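Looking After a Two-Armed Cell
Handout 2: Setting up, daily checks and the cable problem

These notes go with the practical in the Plarkent bay. They assume you have read Handout 1, or are prepared to nod as though you had.

What the cell is

Two identical small arms, bolted along the front of a table, with walls on the other three sides. The task this term is handling bagged goods, and the bag is the reason most of you will stay late. A rigid block forgives a gripper that closes a little off its mark. A thin plastic bag does no such thing. It slides, folds over, and hands the error to whichever arm was behaving itself.

Before power

Look at the base joints first. Each is held to the front beam, and every fixing should be tight before anything moves. The beam gets scratched with use and that is fine. What you want to catch is a base that shifts when you push the upper link gently sideways. If it shifts, stop and tighten it, and then redo the zeroing for that arm, even if you are sure it only moved a hair. Last year's group at Drillomport was sure. Their log has 129 failed grasps in one afternoon, all on the same side, and a note reading "gripper faulty?" The gripper was fine.

Next, the wiring at the bases. Look without poking. Connectors should be fully home and no wire should be under tension. If one has come out, photograph it before you put it back, as your memory of which hole it came from will be worse than you think.

Cables along the arms

Cable faults are by far the most common ones we see. The cable has to follow the links closely enough not to catch on things, and still leave enough slack at each joint for the full range of travel. Too tight and it pulls out at the wrist. Too loose and it goes looking for something to hook. 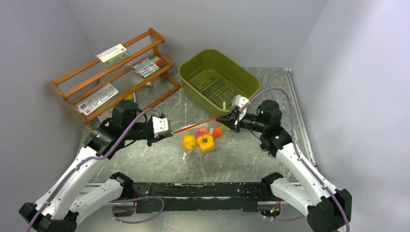
Check slack by hand with the power off. Support the arm, take each joint slowly to both ends of its travel, and watch the cable the whole way. Do the wrist last, with the elbow bent and then with it straight, as a loop that is generous in one pose can be mean in the other. Tie the cable to the links only. A tie across a joint will hold beautifully until the joint turns.

Zeroing

Put both arms in the rest pose, power up, wait 20 seconds and run the Faltetti routine on the left arm, then the right. Do them one at a time. The software will let you start both together, and then sulk. Write down the offsets. If one has changed noticeably overnight, go back to the base fixings before you blame the software — tempting as that is.

Two-arm check

Run the Dương sequence at low speed with nothing on the table. The fingertips should meet near the middle without touching. Repeat with one sheet of paper held between them: it should neither tear nor sag. Only then bring in a bag.

Fault codes

You will meet code 771, meaning a joint has lost communication. Power down, reseat the connector at that joint, and check the slack again. If it returns within the hour, replace the cable. Do not reseat it over four times and call it intermittent.

For next session

Bring your offset sheet, filled in, and a sketch of the cable route on one arm with the tie points marked. Artistic merit carries no marks. Leave the arms in the rest pose and the power off at the wall when you go.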